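Reading time: 4 min

Paid participants wanted: camera and controller comparison, road sessions and desk sessions

Posted April 30, 2018

We need people. Quite a few and quite soon. Osel is comparing two windscreen cameras and two steering controllers on ordinary country roads, and we are short of drivers, short of passengers and very short of patient people to sit at a screen and mark up footage afterwards. If you can do any one of those, read on. If you can do two, ring us.

What it is. One car, test kit on board. Controller A (ours) and controller B (from Rácz) take turns at lane keeping. You sit behind the wheel with your hands on it the whole time. The controller suggests, you overrule whenever you like, a button on the wheel rim logs it. No wrong answers. We want to know when you felt like taking over, and when you did.

Cameras are the other half. The older one has been with us since January and we know its faults. The newer one is meant to cope better with pale sky above dark trees, and with solid double lines that run close together a long way off. Meant to. That's the bit we are paying you to help check.

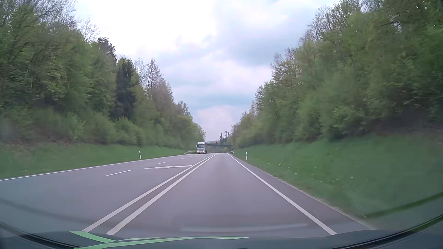
Drivers: full licence held at least three years, no bans, glasses fine, tinted glasses not. You'll do a short practice on the yard at Brodgate first, then the road loop with a supervisor next to you. Each loop is done twice, once per controller, and you will not be told which is which until you've filled in the form. Please don't try to guess from the feel of the wheel, people do and then the form is no use to us.

Passengers: any adult who doesn't get carsick. You hold a dial and turn it when the ride feels jerky or too close to the edge line. Sounds silly, is very useful. Bring a jumper.

Screen markers: no licence needed. You get 1000 still frames per batch and mark the lane lines, edge lines and any vehicles you can find, including far off ones. Then the same batch from the other camera. Training given, half a day. Can be done from home after the first batch if your conection is decent.

Pay and hours

Drivers 177 per day, lunch included
Passengers and markers 112 per day, lunch if you are on site
Travel to Brodgate paid both ways, keep your tickets
Sessions start at 9 sharp, the yard gate gets locked after that so please be early

What the roads are like. Paved, wooded, some bends, the odd underpass. Single lane on our side in places with two coming the other way, which is where the two controllers differ most, at least on paper. B likes to sit further right than A. Some drivers hate this, some never notice. Both sorts wanted!
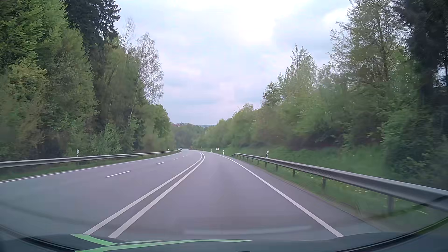
Hatched areas are on the list too. The older camera sometimes takes the slanted bars for lane lines and the controller gets a nudge it shouldn't have. Only small nudges so far, all caught by the supervisor, but we would like a lot more passes with a lot more different people before anyone at Otodden signs off on the summer runs. Same goes for tunnel mouths, light to dark and out again. Exposure is the worry there. The newer camera adjusts faster but we dont yet know if faster is better for the controller or just nicer to look at.

You do not need to know anything about automation. If you have worked on lane assist or similar in the last two years tell us, you may still be able to do the marking but not the driving.

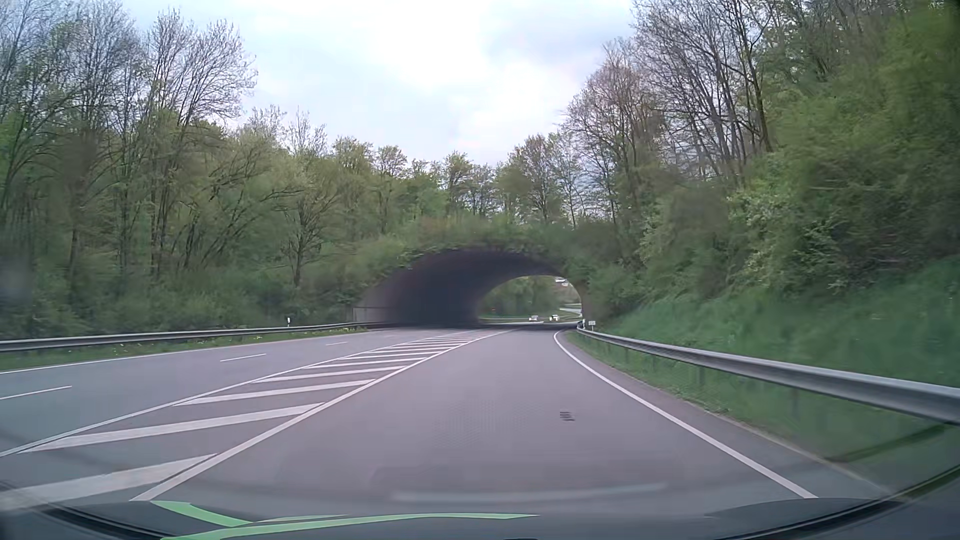
Holger Midtbø, from the last group, wrote on his form that he pressed the button far more with the second controller and was sure it was the worse of the two, then looked at his own log and found most of his presses came just before the tunnels with either one. He'd like another go and thinks new drivers should do the loop in both orders.

We've taken him up on that, so driver days are now two days not one. Both paid in full. They needn't be back to back.

To apply: short email or a note to the Osel desk at Brodgate with your name, which role, years of driving, and any dates you can't do. No CV please. Drivers add a copy of licence, both sides. We reply to everyone, usually within the week, and places go in the order the emails come in.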